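Home Projects Reports Archive Contact

Mileage and Asking Price in Used Pickup Listings
Trinity Doucet, Maham Sandhu and Danish Memon
April 2019

Our group looked at how the asking price of a used pickup changes with its mileage, and whether the trim level matters more than the model year. We picked the topic after Maham spent part of the winter shopping for a truck and found two with the same year and engine priced $2,276 apart.

Listings came from two dealers, Kurnolico and Homik, who both post their full used inventory online. We copied each listing into a spreadsheet by hand: year, trim, cab style, mileage, drive type and asking price. Listings with no price ("call for details") were left out, and so were trucks with a rebuilt title. That left 71 trucks. Each one was checked a second time by a different member of the group, and a few typing mistakes in the mileage column were fixed.

Trim names were a problem. The two dealers do not use the same words, and one of them often left the trim blank. We sorted everything into base, middle and top using the equipment list in each ad. Rafia Memon helped us with this step. Where the list was too short to decide, we put the truck in the base group, and this probably makes the base prices look a little high.

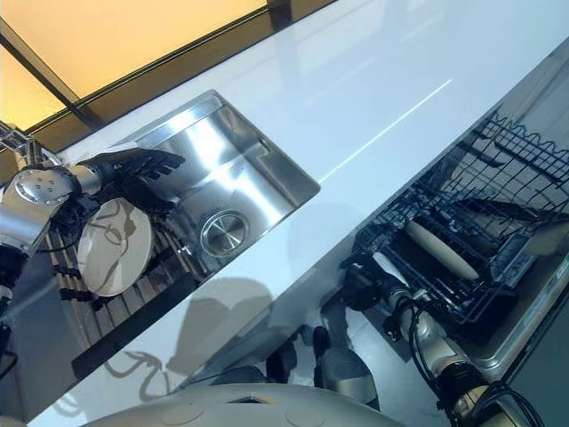

Within each trim group we plotted price against mileage and fitted a straight line. The middle group gave the cleanest result, with price falling steadily as mileage went up. The top group was scattered, mainly on account of a few older trucks with expensive add-ons such as bed covers and towing packages. Four-wheel drive raised the price in all three groups. The average difference between the two drive types was $1,562, but we did not separate this by year.

Model year and mileage are closely linked, so it was hard to say which one the dealers were pricing on. When we compared only trucks of the same year, mileage still had an effect but it was smaller. Trim made a bigger difference than one model year did, at least for trucks under five years old. For older trucks we had almost 20 listings in total and did not draw a line through them.

Asking price is also not sale price. Estela Godoy, who read our first draft, suggested phoning the dealers for final prices. We tried Homik and were told they do not give those out. A larger set with private sellers included would be the next step, and the spreadsheet is set up so that more rows can be added under the same columns.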